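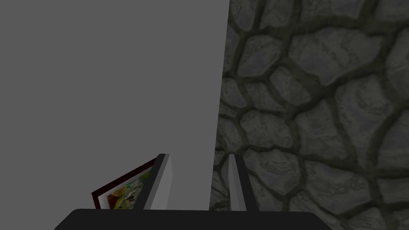

What is there to see at the Whiteley quarry open day if you know nothing about stone?

Plenty, and most of it is people working with their hands. I went knowing that granite is hard and sandstone is less hard, and I came home with grit in my shoes and a strong wish to build a wall.

The quarry sits above Kustthorpe, at the end of a lane that gets narrower every time you think it can't. Parking was in the lower field and there was a shuttle up to the gate, but walk if you can — the path follows the old tramway and you get the whole valley on your left.

I started in the splitting shed, where they were still using the plug and feather method on the smaller blocks. You drill a row of holes, drop a pair of steel shims and a wedge into each one, and then tap along the row, over and over, listening. The note goes up as the stone tightens. Then it drops, and there's a crack you could easily miss if you were chatting (I was chatting, and I missed the first one). I stayed for three more!

Next door was the saw hall, loud and wet and well worth the borrowed ear defenders. The big saw is a Brurnar and it has been running for 19 years. It was working through a pale block the size of a delivery van, and it moved so slowly that I had to line the blade up with a bolt on the far wall to be sure it was moving at all.

Walling demonstrations were out in the yard. The group from Plerkinik had brought their own stone, a dark, slabby stuff that splits flat, and they were putting up a curved garden wall with no mortar at all. Visitors could have a go on a practice stretch. The rule is that once you pick up a stone you don't put it back down until you've found a place for it, and I wandered up and down with mine for ages before somebody kindly pointed at a gap.

The quarry face tour is the part to book ahead. You climb 115 steps to the top bench, hard hat on, and look down at the beds laid out like a stack of books. Our guide showed us ripple marks in one slab, and I could have stayed up there all afternoon.

Lunch was a cheese and onion pie from the trailer by the gate, and very good too. Entry was free, the face tour was 20 dollars, and the small museum in the old smithy has a ledger from the quarry's early days that lists every hammer handle bought in January of its first winter. The next open day is 2018-07-14, and the walling tent opens first.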